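攒塑料袋的人

2018年1月19日

年底大扫除的时候，我在厨房水槽下面的柜子里拖出来一个塑料袋，里面装着塑料袋，塑料袋里面还有塑料袋。拖到第三层我就坐地上了。我妈在旁边择菜，头都没抬，说了一句：“别扔啊，都有用的。”

这句话我从小听到大。小时候家里门背后永远挂着一个鼓鼓囊囊的大袋子，买菜回来的袋子抖一抖、捋平了，塞进去。大一点的专门套垃圾桶，小一点的装剩饭、装姜蒜，薄得透光的那种撕开了盖碗。印着字的、厚实一点的算是“好袋子”，要留着走亲戚的时候装水果。我那时候觉得丢人极了！同学都用书店的纸袋装作业本，我拎的是菜市场门口卤味店的袋子，上面还有一股卤水味。

后来我自己搬出来住，第一件事就是宣布：本人家里不攒塑料袋。当时真是雄心壮志，买了两个帆布袋，一个放包里，一个放门口。结果大家都猜得到吧，放门口的那个从来没出过门，放包里的那个装过一次带鱼，从此就退休了（洗了四遍，味道还在，我怀疑它会比我活得久）。

坚持了一个多月，我开始偷偷留袋子。先是留一个装垃圾，再留一个备用，然后备用的也要有备用的。等我反应过来，抽屉已经关不上了。

上个月，也就是12月，我跟Khải Mai聊起这件事。Khải Mai是我以前在Modgate上班时的同事，现在在一个叫Lại的小杂货铺帮忙看店，对塑料袋这个话题可以说是专业选手。我问店里一个月要用掉多少袋子，对方想了想说，最忙的那个月进了2,094个，月底还得跟隔壁借。我听完愣了一下。那么小的一个铺子，货架之间两个人侧着身才能过，一个月两千多个！

Khải Mai还说，客人分好几种。有一种是买一包口香糖也要袋子的，你问要不要，人家还觉得你小气。有一种是死活不要，左手抱着酱油右手夹着卷纸，走到门口掉一样，捡起来再掉一样。还有一种最可爱，是从兜里掏出一个叠成小三角的旧袋子，打开，装好，走的时候还要说一声：“这个是上次在你这里拿的。”

叠三角这个事我真的要单独说一说。我外婆就会叠，先对折成长条，从底下一角往上翻，翻到头把提手塞进去，一个一个硬邦邦的，码在饼干盒里跟粽子似的。我学了好几次，叠出来都是软塌塌的，放一会儿自己就散开了。外婆说我手上没劲，我说是袋子太薄，两个人为这个争了一下午，最后一起吃了半盒饼干（另外一个盒子里的，装饼干的那个）。

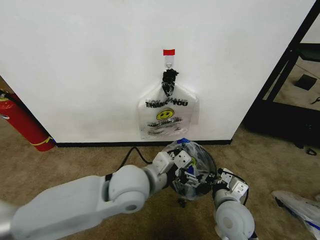

外婆那个饼干盒后来归了我妈。去年我闲得无聊，真的把里面的倒出来数过一次，584个。我妈死不承认，说我肯定数重了，哪有那么多。我说那我们一起再数一遍，她说她要去浇花。

数的过程倒是蛮有意思的，简直是一部家庭购物史。最底下那一层的袋子已经发脆了，一捏就掉渣，上面印的那家鞋店我上初中的时候就关了。中间有一大沓是Arkero的，就是我们家以前那条街拐角的小超市，红底白字，袋子特别厚，我妈说那时候的东西做得扎实。再往上颜色越来越淡，袋子越来越薄，名字也越来越记不住。有一个印着Flesus的，我们全家谁都想不起来那是卖什么的，我爸坚持说是卖渔具的，可是我爸从来不钓鱼啊。

我还挑了16个舍不得再用的，单独收了起来。里面有我小时候第一次自己买衣服的袋子，有外婆住院那阵子我们天天去买粥的那家店的袋子，还有一个什么字都没有，就是颜色好看，蓝得像游泳池。你看，我也开始了。当年嫌弃得要命，现在居然还给它们分出了等级。

说回攒袋子这件事本身。我觉得我妈那一代人跟我们想的不太一样。她不讲环保，也不太关心海龟（她看了海龟的纪录片，评价是“这个龟游得真慢”）。她就是觉得一个东西还没坏，凭什么扔。塑料袋没破，就还是一个袋子。破了一个洞，可以拿来装不漏的东西。破了两个洞，可以剪开垫花盆。她用袋子的方式其实比我那个带鱼帆布袋环保得多，可她从来不觉得这值得说。

而我呢，每次出门忘了带袋子，都要在收银台前面演一出内心戏。要，还是不要？要了有负罪感，不要的话四个橙子怎么拿？有一回我硬是把橙子塞进大衣口袋，两边各两个，走在路上像一匹驮货的骡子，过马路的时候还滚出去一个。一个大叔帮我捡回来，顺手递给我一个塑料袋。我当场就投降了。

今年我给自己定了一个很低很低的目标：不求一个不拿，拿回来的每一个至少用三次。抽屉的容量我也规定好了，最多可以放到69个，这个数字没有什么科学依据，就是那天塞到第69个的时候，抽屉刚好还能推得进去。超过了就不许再拿，出门必须从抽屉里带。

执行到现在，有好有坏。好的是我包里终于常备两个袋子了，捏成一小团，跟钥匙放在一起，不占地方。坏的是我开始挑剔，提手太短的不想带，太响的也不想带（你们有没有在很安静的公车上翻过塑料袋？全车的人都会看你，我那天只是想找一颗润喉糖）。

我妈对我的规定嗤之以鼻。她说抽屉才能放几个，挂起来不就行了，挂起来能放一倍。然后她真的在我厨房门后面给我粘了一个挂钩，还从自己的库存里拨了一批给我，说是“先用着”。我粗看了一眼，Arkero的厚袋子她一个都没给，全是薄的。亲妈。

对了，上次有朋友留言问我家里袋子有味道怎么办，我的办法是翻过来，用洗碗剩下的那点泡沫水涮一涮，晾在水龙头上，第二天早上就能收。装过鱼的不要救了，直接拿去装垃圾，听我一句劝，我有一个帆布袋可以作证。

如果你家也有那种会叠三角的长辈，拜托问一下最后提手到底是怎么塞进去的，往左还是往右。我昨天晚上又试了一个，早上起来一看，又散了。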